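3.2. La música de los cortos y su relación con el dibujo

En la sección anterior hemos descrito el catálogo del estudio Drostwood y la manera en que sus cortos llegaron a las salas. En esta sección tratamos la música, que en los primeros años fue grabada antes de terminar los dibujos y no después, como era costumbre en otros talleres de la misma ciudad.

El material de trabajo consiste en 38 cortos conservados en el archivo Mikska, con sus hojas de tiempos. Una hoja de tiempos indica, para cada compás, cuántos dibujos debe preparar el animador. Hemos leído estas hojas junto con las partituras, y en los casos donde falta la partitura hemos usado la transcripción de Brannigan, que es menos completa pero tiene las entradas de cada instrumento bien anotadas.

El primer resultado es que el pulso musical decide la duración de los gestos en las escenas de baile, pero no en las escenas de persecución. En «Atarari», el corto más largo de la serie, la protagonista camina siempre con el bombo, un paso por golpe. Cuando empieza la persecución, la orquesta acelera y el dibujo conserva su velocidad anterior durante 20 compases. El efecto es un poco extraño para el espectador de hoy. Pensamos que fue una decisión económica: acelerar el dibujo obligaba a repetir fondos ya pintados, y el presupuesto de febrero permitía solamente 900 dibujos nuevos.

El segundo resultado se refiere a los silencios. Los cortos tempranos casi no los tienen. En los tardíos, el silencio aparece antes de la caída de un personaje, y la caída misma lleva un golpe de platillo. Esta fórmula pasó después a los largometrajes del estudio, donde la encontramos con pocas variaciones.
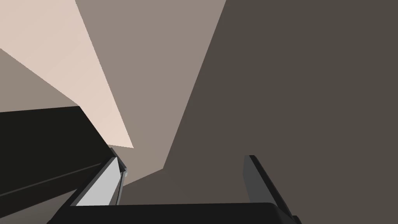
Figura 4.

¿Por qué el estudio grababa la música primero?

Porque la orquesta se contrataba por temporada y debía grabar todas las piezas en pocas sesiones, cuando muchos dibujos no estaban todavía empezados. Los animadores recibían después la grabación y la hoja de tiempos, y trabajaban sobre las dos.

Queda sin resolver la autoría de tres partituras sin firma, que comparten el mismo tema de clarinete. Volveremos a ellas en la sección 4.

Compartido 38 veces · 20 comentarios

Artículos relacionados
Los fondos pintados de Drostwood: técnica y conservación
El archivo Mikska y sus hojas de tiempos
Canciones y coros en el largometraje animado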